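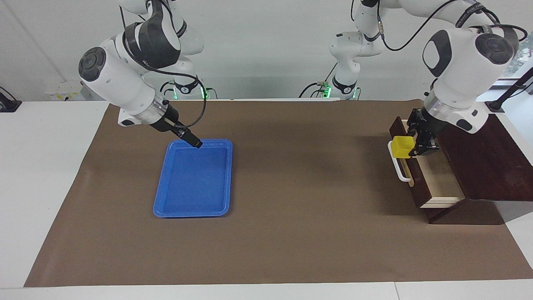
Home | Boards | Learning & Policies | Hardware | Members | Search

Two arms, one policy: gains from training on "late starts"

5 min read

kelpie_torque wrote:

Okay, I've been sitting on this for a couple of weeks and I'm too excited to keep it off the board any longer. We've been running a two-arm drawer task at Clastard (tray, yellow block, small wooden cabinet with a drawer, brown paper on the table) and we tried something Hằng Bạch suggested back in October. She calls it late starts.

Normally every demo begins from the same tidy home pose and runs to the end. With late starts, the operator sets the arms and objects up partway through the job and records from there. So one demo might begin with the drawer already part open and the block in the left gripper, another with the drawer closed and the block on the tray. Same total recording time as before, just chopped up and spread along the task.

Full starts only: 15 successes out of 81 trials. Late starts mixed in: 62 out of 81. Same network, same cameras, same training steps. I ran the second batch again because I didn't believe it and got 59.

The behaviour is lovely to watch too. When it bumps the drawer front it backs off and has another go, where the old policy would just keep pushing until I hit stop.

gravelroad wrote:

Great result, and congrats to Hằng, but I'm going to be the grump. Isn't this just better state coverage? People have been recording recovery demos for ages. If you'd spent the same hours having the operator fumble on purpose and fix it, I'd bet you land in the same neighbourhood.

kelpie_torque wrote:

Could be! We haven't run that comparison and we should. One difference I can point to is that there's no fumbling in our data at all. Every clip is a clean, competent motion, it only begins in an odd spot. Fumble demos teach a bit of fumbling along with the fix, at least when I record them, ha.

Pelmo wrote:

How did you choose the starting spots? By hand, or sampled?

kelpie_torque wrote:

By hand for the first lot. Hằng wrote out 5 stages on a bit of masking tape (reach, grasp, pull, carry, drop) and we'd pick one, then jiggle everything within it. Drawer opening varied from a finger's width to most of the way out. For the rerun I let a script pick the stage and the drawer opening and it made no difference that I could see.

tinsnips_ wrote:

I tried this at Flolitz with our cloth folding after reading your first post (yes, I dropped everything, don't tell my supervisor). Didn't help us. Went slightly backwards if anything. My guess is that a half-folded shirt placed by hand doesn't look like a half-folded shirt the robot made, so we were training on states it never gets into. A drawer is a drawer however it got opened.

gravelroad wrote:

That's a really useful negative, tinsnips_. It's the part I'd want in the paper. Rigid parts with one or two ways to move, sure. Anything floppy, be careful.

kelpie_torque wrote:

Agreed, and thank you for trying it so quickly! I'd love to see a couple of your clips. You could maybe have the policy make the half-folded states itself, stop it there and start recording. Slower, but the wrinkles would be the right kind of wrinkles.

Pelmo wrote:

Isn't that more or less what the Lâm toolkit does with its handover mode?

kelpie_torque wrote:

Pretty close, yes. Handover waits for the policy to get into trouble, though, so you collect an awful lot of the same failure. I'd want to stop it at any old time, trouble or no trouble.

gravelroad wrote:

Fine, I'm interested enough to do the fumble comparison. We have 2 arms free and a Plerkurow cabinet that's near enough to yours. Send me your stage list and the trial sheet and I'll match the recording time. I still think it comes out even.

kelpie_torque wrote:

Sent! Check your messages. The drop stage has the vaguest instructions, so ask if it makes no sense. And please randomize the trial order. I didn't the first time and had to redo an afternoon.

Contact the moderators | © December 2025, posts remain the property of their authors | Back to top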